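Irkell Hand Kit on a two-arm base, bathroom tidy-up test

The kit covers the hands, the wrist brackets and the Troltard control software. We mounted it on our existing silver two-arm base. Fitting took 42 minutes per side, most of it spent on cable routing. The fabric sleeve is optional.
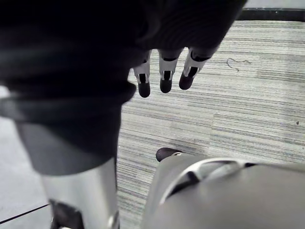
Wrist play was below what we could measure with a dial gauge. The manual lists 16 grip presets — we used two.

The task was a vanity with a sink, a cup, a toothbrush and a tube of toothpaste. Tubes are awkward: they flex, and the stiffness changes as they empty. Holding one upside down over the cup is the harder case, and the pads need a firm wrap at mid-body.
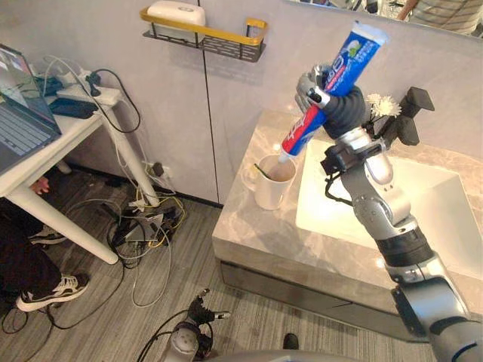

Guangming Peng disagrees on the wrap grip and would pinch at the crimp, where stiffness does not depend on how full the tube is. We have not tested that.

Between runs the arms return to a low park position. Troltard logs each return, and we collected 336 entries without a fault code.

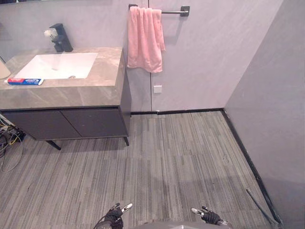
Both hands low, tube on the counter by the sink.

Flat pickup is a separate preset with a shallower approach. It needs the counter height entered by hand, a step Wallura's software handles on its own.

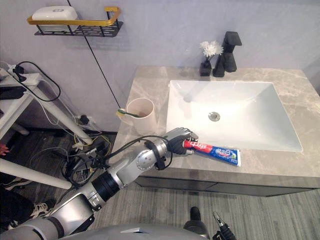 Does the height setting survive a restart? Ours didn't, and support told us to wait for build 1814.

Same result on our unit. Cable strain relief is the other weak point. Recommended for labs that already own a base.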